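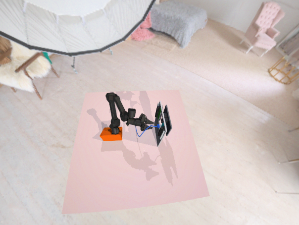
Kamemwood College, Department of Applied Computing: Student Projects

Keeping Hold of a Cable: Planning and Control for a Simulated Arm
Szu-yu Yu
Final report, handed in 8/7/21

When I picked this topic back in November I thought the cable would be the easy part. I had an arm, a gripper, a blue cable and an upright panel with electronics mounted on it, all inside the simulator, and I figured I would write a planner, press run and spend the rest of the year on nice graphs. Well! Most of this report ended up being about the cable after all, and I hope whoever takes the project over will find something useful in it.

The software comes in 3 pieces. Avcı is the motion planner our lab already had (I only added to it), Wetirdale is the cable model, and the controller in between is my own. Avcı plans a path for the gripper as if the cable were a stiff rod, then asks Wetirdale where the cable would really end up, and if the two disagree too much it plans again. My first version asked that question once, at the start of each move, and the cable would swing off somewhere else while the arm carried on quite happily toward a spot it had left. Now the check happens at every waypoint, so a move is slower to plan but the fingers arrive where the cable is.

The trickiest thing to get right was the approach with the fingers open. A cable that bends close to a fingertip can be pushed by it long before any grasp begins, and my collision checker was treating the cable as a straight line between its two ends, so it missed every loop. 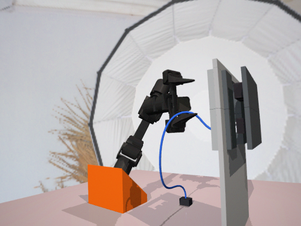 I replaced the straight line with a chain of 19 short capsules, each tested against both fingers and the edge of the panel. I did try more, but planning time went up quickly and the results hardly changed, so there it stayed.

For the final test I ran 631 simulated moves with the cable started in a random shape each time. The old checker finished 383 of them without an unwanted touch. I don't have a fair number for the new one yet, as I changed the random seeds halfway through (my own fault, and I've written it up in the lab notes), but the log files are in the Edport folder along with a script to repeat the whole batch.

Things still to do: the controller has no idea of cable stiffness beyond one fixed value, and the backdrop and lighting are set by hand in the scene file, so anyone wanting to add vision should start there. Please ask me before changing the waypoint format, because the plotting script depends on it in a rather embarrassing way.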